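How to Wash Up After a Rice Dinner in a Two-Sink Kitchen

5 min read

Rice is easy to cook and annoying to clean up. The starch dries into a film, the grains find the drain, and a mesh strainer will hold on to both until the next time you need it. If your kitchen has two sinks side by side, you can get through the whole job in one pass.

Start by deciding which sink is for what. I use the left one for anything with rice on it and the right one for cups, forks and the rest. The order matters less than sticking to it.

Before any water goes on, get the leftover rice out of the strainer. Tip it over a bowl and knock the rim with your hand, then use a spoon for what stays behind. Rice that goes down the drain swells in the pipe. My building went up in 1985 and the plumbing is original, so I'm strict on this — one blocked trap in May was enough.

Now rinse the strainer from the back. Turn it over and run cold water through the outside of the mesh so the grains are pushed out the way they came in. Hot water makes the starch gummy and harder to shift. If grains are stuck in the weave, let the strainer soak for a few minutes and go on with something else.

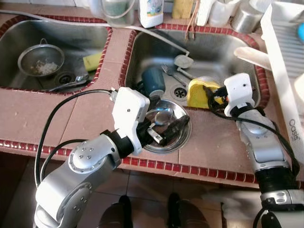 Cups come first in the other sink, while the water is clean. Do the inside, then the rim, then the outside. Forks next, with the sponge pushed between the tines. Anything greasy waits until the end. Keep a second sponge for the rice side. Starch clogs a sponge quickly and you'll end up smearing it on your cups.

A plastic scraper is worth having for the bottom of the pot. Metal spoons work but they scratch. If the rice has burned on, cover it with water, add a spoonful of baking soda and leave it overnight.

Go back to the strainer once it has soaked. Brush it in circles with a little dish soap, rinse from the back again, and hold it up to the light. Any closed squares in the mesh are starch. Shake it hard and hang it up to dry.

Last, the counter. On tile, wipe along the grout lines first and then across them. Move the jars and bottles at the back and wipe under them too. The front lip gets the most drips, and starchy water dries white there. Tanvir Dewan wrote to ask if vinegar is all right on grout. I'd skip it and use warm water with a drop of soap.

Empty the drain baskets into the trash, squeeze out both sponges and stand them on edge.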